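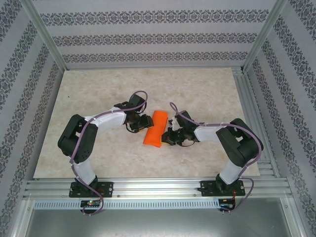

How long should you leave wallpaper to soak once it's pasted? However long the label on the roll tells you, and the same for every single length, or they'll stretch by different amounts and the pattern won't meet at the joins.

I'm writing that at the top in big letters so that I find it next time I open this book with paste on my hands. Godfrey told me twice on the phone last night and I still had to ring him again this morning, brush in the bucket, because I'd forgotten whether it was the same time for each piece or a bit less for the short ones. The same! Always the same!

11 Nov 2018, then, and the alcove has paper on it. I'm so pleased I keep going back in to look. It's only the little recess off the landing, the one that used to have the coats in it, and the back wall is 1,440 mm across (I measured it again after lunch in case it had changed), but it has three walls and two inside corners and I've never papered an inside corner in my life.

The first length went up crooked. I'd drawn the plumb line lovely and straight in pencil and then lined the paper up with the wrong side of it, so off it came, and back on it went, and it was forgiving enough to let me slide it across with flat hands. After that I got into a sort of rhythm. Paste, fold, wait, carry it through like a sleeping cat, climb up, unfold, brush down from the middle. Radio on. I sang quite a lot.

The corners are what I'd been dreading and they were the best part. Irina's trick is to measure from the last edge into the corner at the top, the middle and the bottom, take the widest, add a whisker and cut the length down to that, then hang the offcut on the next wall from a fresh plumb line. You lose a sliver of pattern in the corner itself and it doesn't show at all unless you put your nose to it. I did put my nose to it. There's one place by the skirting where a curl of leaf runs into half of another leaf, and I've decided I like it.

Trimming at the top was slow. The ceiling dips, of course it does, it's this house. I went through blades like anything and was glad of the new packet. Anyone who tells you to make do with a blunt one hasn't seen what it does to damp paper.
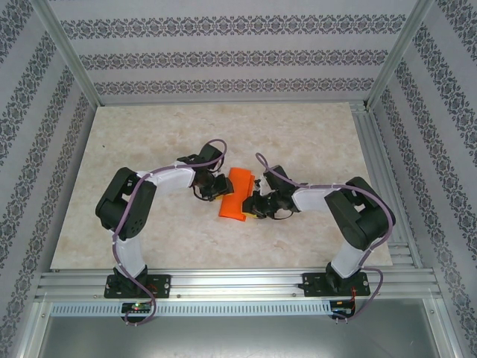 Next comes the shelf, or the worktop, or whatever I end up calling it. I want something wide and flat set across the alcove at table height, so I can sit there with letters and the sewing box. Oak was the plan for months, but with a busy paper all round I think oak would be too much brown. What I'm after is that pale beige marbly look, mottled and quiet, with the patterned wallpaper coming up on the sides and a plain silver strip along the front edge. It's such a good pairing! The mottling is soft enough that the walls can do all the showing off. Salim thinks I'll regret a pale top the first time I put a teacup on it. Salim has a glass desk, so I'm taking no notice.

I paid some 30 pounds for the last roll, more than I meant to, and there's enough left on it to line the two drawers of the hall chest. I'll do those with the ends tomorrow if the paste keeps. I've put cling film over the bucket.

Things to remember: wash the brush tonight, properly, warm water. Take the masking tape off the light switch. Ask Musyoka if I can borrow the long level again for the shelf brackets, and give him back his steps while I'm at it, they've been here since May.

Shoulders ache. Paste in my hair, and on the kettle. Went up once more before bed with the torch and the joins are still flat.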